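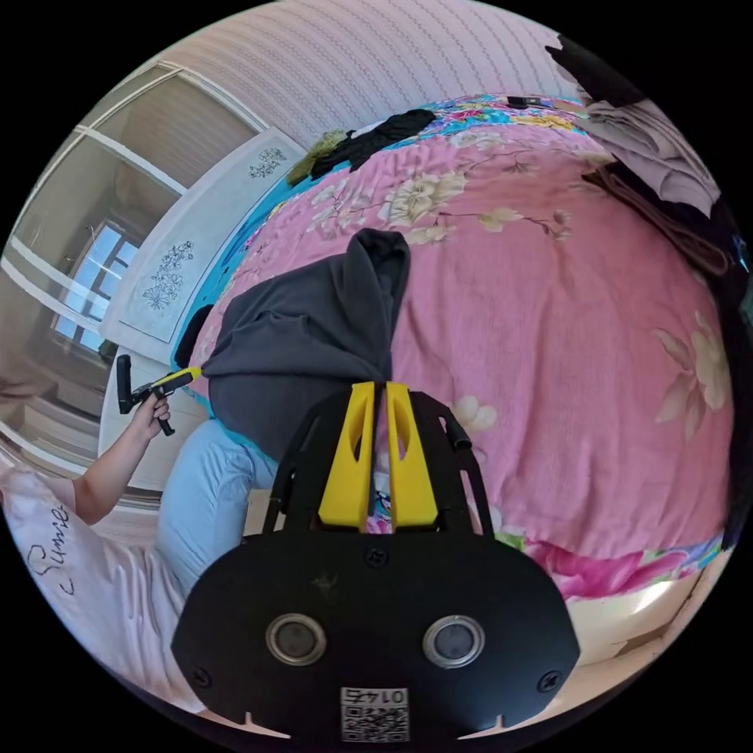

What was the Umo handover?
The Umo handover was the transfer of two detained men from the authorities of Retov to the police of Salazar, carried out at the Umo border crossing on October 13, 2023. Both men were wanted in Salazar for moving weapons across the border.

Background

Retov and Salazar share a land border in a dry and thinly settled area. Umo is the only crossing there with a permanent police post. Smuggling of fuel and tobacco has a long history in the district, and from the time of the Retov civil conflict rifles and ammunition were carried on the same tracks. The two states have no extradition treaty. Requests for wanted persons are made under a protocol on judicial assistance, which leaves the final decision to the prosecutor of the state holding the detainee.

Arrest and detention

The men, both citizens of Salazar, were stopped by a Retov patrol near the village of Plitus. According to the charge sheet, their truck carried 95 rifles under sacks of animal feed. They were held in the district prison at Plitus, where they were questioned on their links with an armed group active in the south of Retov. Their names were not released, in accordance with the law of Salazar on pending terrorism cases.

Transfer

The request from Salazar was first refused on the ground that the file was incomplete. A second request, with 755 pages of documents, was accepted. The spokesman of the Salazar court of first instance, Kobe Schouten, confirmed the transfer the same evening and said that an investigating judge would hear the men in the presence of their lawyers.

Reactions

The defense lawyer Ruben Jansen objected that his clients had not been allowed to contest the decision before a judge in Retov. The prosecutor's office in Retov answered that the protocol does not provide for such a hearing. Newspapers in Salazar mostly welcomed the transfer, while several jurists asked for a full extradition treaty between the two countries.

See also
Judicial assistance protocol of Retov and Salazar
Umo border crossing
Plitus district prison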